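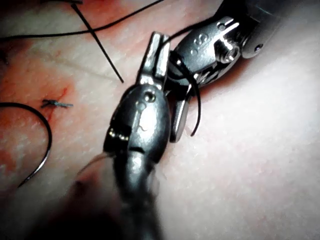 Informe de avance: paquete de trabajo 2, jornada de demostración
Proyecto Skarkham
Destinatario: Fondo Kaufmann, área de seguimiento técnico
Redacción: Austra Ots
Periodo cubierto: hasta noviembre, inclusive

1. Objeto

El presente informe recoge el desarrollo de la jornada de puertas abiertas celebrada en noviembre en el laboratorio de Ekley, prevista en el plan de trabajo como hito de difusión del paquete 2. Se adjunta también el estado del gasto asociado y la lista de acciones pendientes. Los resultados de laboratorio del mismo periodo se remiten por separado, en el formato habitual.

2. Desarrollo de la jornada

La sesión comenzó a las 9:30 con una presentación de Mirjam Reisinger, responsable técnica del proyecto, sobre el alcance del sistema y los límites del ensayo. Asistieron 24 personas, entre personal clínico, docentes de formación quirúrgica y representantes de Zotden, socio encargado del software de control. El aforo se había fijado en esa cifra por las dimensiones de la sala de demostración.

La demostración consistió en sutura a puntos sueltos con dos instrumentos articulados sobre almohadilla de práctica, con incisiones previamente abiertas y sangre simulada. La secuencia mostrada a los asistentes comprende el paso de la aguja, la tracción del hilo, la formación del lazo, el anudado y el corte de cabos. La transferencia del hilo entre instrumentos se explicó aparte, al ser la fase que mayor número de correcciones ha requerido durante el desarrollo.

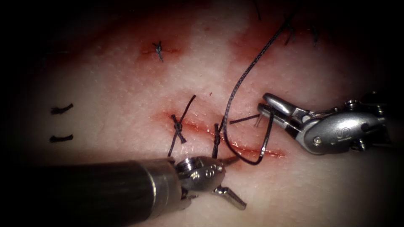 El criterio de evaluación aplicado es el definido en el anexo técnico: nudo asentado sobre la línea de incisión, bordes enfrentados y ausencia de desgarro en el material. La tensión del hilo no se mide todavía de forma directa. Se estima a partir de la corriente de los motores de la muñeca, y esa estimación pierde fiabilidad cuando el hilo roza la pared de la incisión. Reisinger expuso esta limitación en la presentación inicial y la retomó en el turno de preguntas.

Durante la tarde se organizaron 2 pases por grupos reducidos. El segundo empezó con retraso por una recalibración de la cámara fija, necesaria tras modificar la altura de la mesa. La incidencia queda registrada en el cuaderno del equipo y no afectó al contenido previsto.

3. Observaciones recibidas

El personal clínico pidió que el corte de cabos se realice con una longitud constante, declarada antes de cada serie. Se señaló asimismo que la almohadilla reproduce de forma aceptable la textura superficial, pero no la resistencia de un tejido en varias capas. Los docentes mostraron interés por las grabaciones como material de aula y preguntaron por las condiciones de cesión, pendientes de definir con Zotden.

Una tercera cuestión se refiere al gasto de hilo. En la configuración actual se descarta un tramo considerable tras cada nudo. Se estudiará un hilo de trabajo más largo, siempre que la gestión del lazo lo permita sin invadir los puntos ya cerrados.
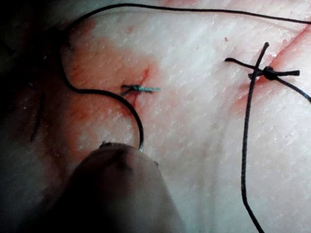
4. Ejecución económica

El gasto imputado a la jornada asciende a 3.000 euros, correspondientes a material fungible, adecuación de la sala y desplazamiento del personal de Zotden. No hay desviación respecto de la partida aprobada. Los justificantes están a disposición del Fondo en la carpeta compartida.

5. Acciones pendientes

Fijar la longitud de cabo y documentarla en el protocolo de ensayo. Responsable: Reisinger.
Solicitar muestras de almohadilla multicapa a dos proveedores. Responsable: Ots.
Redactar con Zotden las condiciones de cesión de las grabaciones. Responsable: Ots.
Revisar la estimación de tensión en presencia de rozamiento. Responsables: Reisinger y equipo de control de Zotden.

La versión revisada del protocolo se enviará con el próximo informe de avance.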